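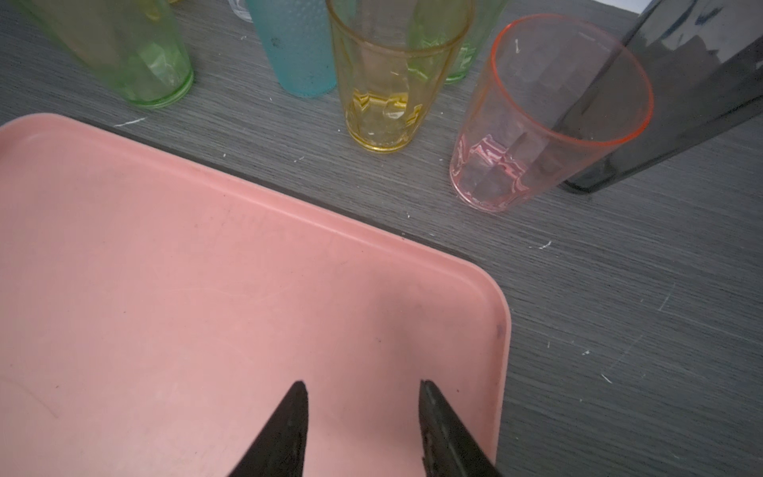
Attachment 1: pink tray, raised rim, some scuffs and smudges

Ticket 341: Skellel overnight oximetry reports missing the early morning hours
Opened by: Si-woo Han, Brophy Sleep and Breathing Clinic
Date opened: October 5, 2022
Status: Waiting on reply

Hello, and thank you in advance to whoever picks this up. You were all so kind to us in February when we moved over to Jurnemero that I feel a little bad coming back with another one!

We send patients home with a recorder for one night, and in the morning we pull the saturation trace into Skellel and print the report for the doctor. Since the last update, 13 of our reports have stopped at 4:00 a.m., even though the recorder's own screen shows a full night. The patients slept later than that (I called a few of them to ask, and had some lovely chats). I have tried a different cable, a different computer, and importing under Eun-seong's login, and the report ends at the same minute every time.

Reply from Eun-seong Seok, Trullska Support
Hi Si-woo, it's good to hear from you again, and please don't feel bad. Could you open Settings, then Import, and tell me what the time zone line says? Also, when you scroll through the raw trace, is it blank after 4:00, or is there something in there?
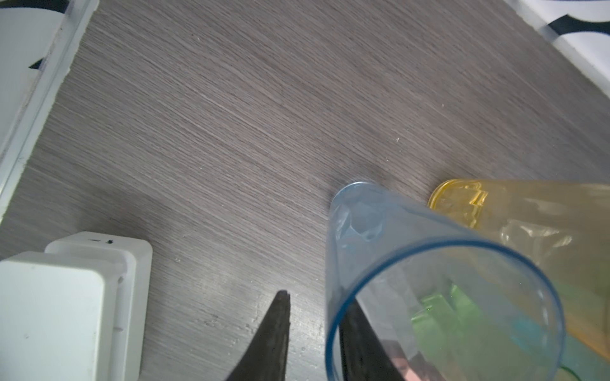

Attachment 2: tabletop, clear cups

Reply from Si-woo Han
The time zone line says "Use device," and the device clock matches the one on our wall to the minute. The raw trace does keep going after 4:00, so the readings are in there somewhere, but it's nearly all flat gray with a dot here and a dot there. If you look at the two tiny white specks on the tabletop in attachment 2, the dots are about that easy to miss, and I had scrolled right past them the first time. Zooming in to 30 seconds per line brings up more of them.

Reply from Eun-seong Seok, Trullska Support
Those dots help a lot, thank you. Please set the time zone by hand, re-import one of the short nights, and send me the log. Leave the original files on the recorder for now.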